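Two trains and a bus to Drindgate for the film archive open day

I've wanted to get inside the film archive at Drindgate for years, ever since I saw one of its prints at a festival and stayed behind to read every line of the credits. It opens to the public once a year, and this year the date was May 15, 2026, so I booked my place back in December and then worried for months that I'd get a cold.

It's a faff to get to. Two trains and then a bus that goes round every housing estate in the county, and after that a walk up a lane with no pavement. The building used to be a dairy. You'd never guess what was in it, apart from a very small sign by the bell. There were 17 of us in the first group, mostly strangers to each other, mostly in sensible shoes, and we were given lanyards and asked to leave our coats and drinks in a side room.

The vaults come first, and they're cold! I'd been told to bring a jumper and had brought a thin one. Everything sits on rolling racks, tins laid flat, with the titles written on the edges in what must be dozens of people's handwriting. The archive holds 3,922 titles at the moment, and our guide said the figure with a bit of a sigh, as there's a van-load waiting from a cinema that closed. A lot of it is amateur stuff, weddings and carnivals and somebody's cine club making a murder mystery in a scout hut. I'd happily watch all of it.

I had a silly moment in the second vault when I spotted Jisness on a shelf at knee height. If you haven't come across it, it's a fishing village drama that hardly anyone saw on release, about a woman who comes home to sell her mother's boat and then can't bring herself to do it. I saw it on television as a teenager, half asleep, and the long shot of her rowing out past the harbour wall has been stuck in my head ever since. And there it was, nine tins of it. I wasn't allowed to touch them, obviously, but I stood there long enough that the group went on without me and I had to trot to catch up.

Then up a metal staircase to the repair room, which was my favourite part of the day. It's warm, for a start. There are three benches with winding handles and light boxes let into the top, and we got to watch a torn sprocket hole being mended with a sliver of clear tape. It took ages. We all went quiet, the way people do round a snooker table. One chap asked whether they ever got bored and the answer was yes, quite often, and then a frame comes up that you've never seen and you forget your lunch.

They let us have a go on a length of scrap film, a few feet of an old advert. I made a splice so crooked that it would have jumped straight out of any projector in the land. The lady next to me did a perfect one and was rather pleased with herself, and fair enough.

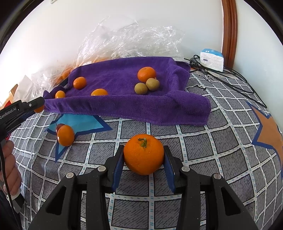
An orange citrus fruit, with its stem still on.

Lunch was bring your own, on the benches at the back where the loading yard used to be. I'd packed cheese rolls and wished I'd packed twice as many. It's a good place to talk to people. I ended up in a long conversation about Sotov, the cinematographer, with a couple who had come all the way down from the coast and who had strong feelings about his colour films. I think the colour ones are lovely and underrated. They think he should have stopped in black and white. We didn't settle it, though I've promised to watch the hospital one again with an open mind.

The afternoon was the screening, in a tiny cinema made out of the old cold store. The seats came from a picture house in town and they still have ashtrays in the arms, screwed shut. We got a reel of local newsreel items first — a flood, a beauty contest, a goat being presented to a football team — and then the main thing, the archive's restored print of Gounder.

I'd only ever known Gounder from a muddy copy online, where the night scenes are more or less a grey rectangle with voices in it. On a proper print it's a different film. You can see the brother standing in the doorway the whole time they're arguing about him! I had no idea he was there. I've had that scene wrong for about 9 years, and I've written about it on this very site, so apologies to anyone who read that piece and believed me. I'll be going back to it.

The ending got me as well. She folds the letter, puts it in the drawer, shuts the drawer, and the picture holds on the handle for what feels like a full minute. Online I'd always assumed the file had frozen. In the dark, with the projector ticking away behind us and no one coughing, it was nearly unbearable. A man in front of me let out a great big breath when it cut to black.

There was a question session after but I had to skip the end of it for the bus, which was a shame, as somebody had just asked about the missing reel. If you were there and heard the answer, do leave me a comment.

A few practical bits if you're thinking of going next year. The tour is free but you have to book, and the first slot is the one to get if you want to be in the repair room before it's crowded. The staircase is steep and there's no lift, though you can see the vaults and the cinema without going up. The toilets are across the yard. Take a proper jumper, and check the time of the last bus before you sit down for the film, as I very nearly didn't.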